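Teaching an arm when to look again

Haoran Lu keeps a box of groceries under the desk and is not allowed to eat any of it. There are jars, pouches, tubs and packets in there, most of them dented by now. Lu works at Warholm on wrist cameras, the small ones mounted next to the fingers of a robot arm, and for the past year has been trying to get useful decisions out of pictures that most people would delete.

"Everybody throws away the blurred frames," Lu says. "You run a sharpness score, you set a cut-off, and whatever falls under it goes in the bin. I did the same for two years. Then I counted what we were binning, and a lot of it was from the last part of the reach, when the fingers are nearly at the object. That's the part you most want to learn from."

The method that came out of this is simple to describe. A person steers the arm through a pick, and the wrist camera records all the way in. Instead of dropping the smeared pictures, the group keeps them and marks each one with two things: which object the person was going for, and whether the fingers were placed well enough to close. A small network is then trained on the sharp and blurred pictures together. When the arm runs by itself, the network gives a target and a score. If the score is low, the arm stops for a moment and takes another picture before going on.

Dorin Mihăilă, who wrote most of the control code, says the pause was the hard bit. "If you stop too often the thing is useless. It creeps. If you never stop, it shoves the packet across the table. We spent most of April on where to put that threshold, and I would still move it for a different arm."

The training set has 2,770 reaches in it. The first 2,000 were done with one object on the table, and the remainder with two or more close together, which is where the earlier system did badly. Lu had expected the single-object reaches to do most of the work. They didn't. A network trained on them alone kept picking a point between neighbouring objects, as if they were one wide thing.

"It makes sense when you think about it," Lu says. "It had never been asked to choose."

Packaging caused its own trouble. Rigid boxes were easy from the start. Foil pouches were not, and pouches with a clear window were worse, because the network would latch on to whatever was showing through the plastic. Shiny wrappers change a great deal from one picture to the next as the light moves over them. Two packages of the same colour standing next to each other made it harder again, as colour was the cue the network had been leaning on.

Efren Evangelista ran the marking. He wrote the guide that the markers worked from, which began as a single page and grew to 16. Much of the growth was about edges. "People wanted to know where the bag stops when it's all smeared," he says. "My answer was, don't guess the edge. Mark the side the finger should come down on. If you can't tell me that, mark it as unsure and carry on." The unsure marks were kept and used in training too, and Evangelista thinks they did more for the pause than anything else in the set.

In the main test the arm was given cluttered tables it had not seen before. With the blurred pictures left out of training, it knocked over or pushed away the neighbour of the target often enough that the group stopped the run early to protect the jars. With them put back in, the knocks became rare, and the cost was up to 5 seconds added to a pick when the arm chose to look again. Most picks had no pause at all.

Lu is careful about what that shows. All the tests were done with the same arm and the same fingers, under the lights in one room. Reading text on packets was never part of it, and the network pays no attention to brand names as far as anyone can tell. Nor does it say anything about heavy objects, or wet ones.

The next step is to move the work to a second site at Flasthorpe, where the arm is older and shakes more. Mihăilă expects the threshold to be wrong there and has set aside time to find a new one. Evangelista wants to see whether the marking guide can be cut back to something a new marker can read over a cup of tea.

Lu would like a faster camera, and also thinks that getting one would be slightly beside the point. "You can buy your way out of some of the blur. Then somebody runs the arm faster and you've got it back again. I'd sooner the arm knew that it hadn't seen properly."

The group plans to release the marking guide first and the reaches later, once the files have been put in order. 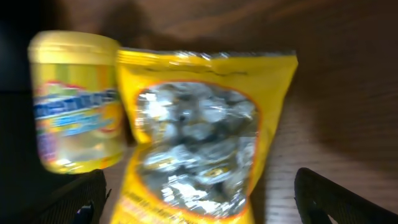 Wrist camera view with the fingers open on either side of a windowed bag of foil-wrapped sweets, next to a yellow jar.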